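How I Fix Cabinet Doors That Won't Hang Straight

I put up with a crooked kitchen door for most of a year before I learned it was a two-screw job. So if you have one that rubs its neighbor or pops back open every time you walk away, grab a Phillips screwdriver and give me 20 minutes. You really don't need anything else (okay, maybe a step stool).

First, open the door and look at the hinges. Most newer kitchens have cup hinges, the kind that sit in a round hole in the back of the door. Mine are Ladent, my sister's are Groen, and they adjust pretty much the same way. If yours are the old flat kind screwed to the front, this page won't help you much, sorry!

You'll see two screws on the arm of each hinge. The one closest to the door moves it left and right. The one farther back moves it in and out. Up and down is usually handled by the screws on the plate that's fixed to the cabinet wall, and I leave those for last.

Start with the gap. Close the door, step back and look at the seam between it and the next one. Is it wider at the top or at the bottom? If it's wider at the top, you only want to touch the top hinge. Turn the side screw a quarter turn, close the door, look again. I know it feels slow, but I once cranked a screw all the way around and spent the rest of the evening chasing my own mistake.

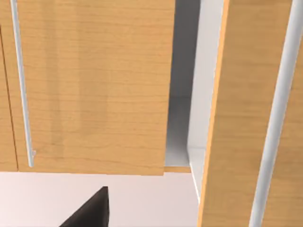 Once the gap is even from top to bottom, check whether the door sits flat. Run your hand across from one door to the next. If you feel a ridge, loosen the back screw, nudge the door in or out, and tighten it up again. Do both hinges by the same amount or you'll twist it.

Now for height. Have someone hold the door while you loosen the plate screws - a heavy door will drop on you the second they let go. Slide it up or down until the bottom edges line up, then snug everything down by hand. No power drill, please. I stripped a hole that way in November and had to fill it with wood glue and toothpicks, then leave it overnight before I could put the screw back.

If the door still drifts open after all that, the hinge may just be worn out. Take the old one with you to the store so you can match the cup size. I paid 11 dollars for a pair of Vostton ones and they dropped right into the old holes.

Last thing, go around and snug up your handles while the screwdriver is out. Mine were all a little loose.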